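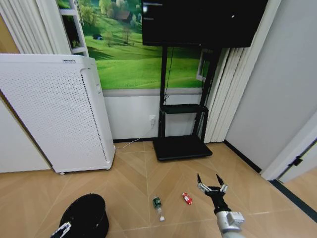

How far apart do the posts go on a straight run?
Set them 20 feet apart at most, closer if the ground slopes or people are likely to lean on the rope.

## 4. Setting up the Tullow post and rope barrier

Read section 3 first if the bases are still in the crate. Two people for this. One can do it but slow.

1. Walk the line. Mark each base spot with chalk or tape. Corners first, then fill in between.
2. Put the bases down. Flat side to the floor, drain plug facing away from the public.
3. Fill the bases - water or dry sand, to the line molded inside. Plug in tight, quarter turn past snug.
4. Drop a post in each base and twist clockwise until the collar clicks. No click, pull it out and clean the socket.
5. Fit the reflective sleeves. Wide band goes up top.
6. Clip the rope to the first corner post, run it to the next, take up slack. A little sag is fine. Don't pull it like a clothesline, the clips pop.
7. Hang the signs. One at each end, one at every gate.

**Caution:** Do not use this barrier next to moving traffic. It is for walkers only. For vehicle lanes use the Erkcombe water-filled blocks, part 1694, and the sheet that comes with them.

**Caution:** Never move a post with the base full. Lift post out, drain, then move.

### 4.1 Gates

Gate kit is part 354. Comes with two hook plates and a short rope, red.

1. Swap the standard clips for the hook plates on both gate posts.
2. Hooks open upward. If they open down the rope falls off the first time somebody brushes it.
3. Hang the short rope and check it lifts off with one hand.

Note: fire exits need a gate, every time. Check with the venue befor you lay out the line.

### 4.2 Wind

Outdoors, take the sign panels off in strong wind. They act like sails. Krūmiņa bases (the older round ones) are lighter, so use sand only in those, not water.

Freezing weather - sand only in all bases. Cracked bases from January are not covered.

### 4.3 Take down

Signs, rope, sleeves, posts, then bases. Coil the rope loose and tie it. The 500 foot reel goes back on its own stand, not in the post crate. Let the bases drain completly before stacking.

Missing clips or sleeves: Urho Rissanen at the Jilen parts desk. Site layout questions go to Krešimir Mujić, mornings before 11.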